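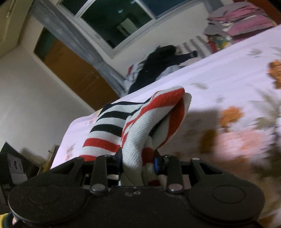 Home-built hand-held gripper drops socks when lifted

dunura48
December 4, 2023

Built from the Amini plans, two angular fingers, mostly for picking up laundry off the bed. Shirts are fine. Socks slide out as soon as I tilt it. Servo current is capped at 600 mA. Should I raise the cap or change the fingertips?

Gokeck

Tips first. Glue a strip of thin rubber on the inside faces, 8 mm wide, and leave the cap alone. Also grab the foot of the sock, the cuff just stretches and lets go.

printshed

mine did this too, new servo fixed it

girkau_bench

Check the rivets at the finger bases for play before buying anything. If the fingers splay under load, more current won't help much.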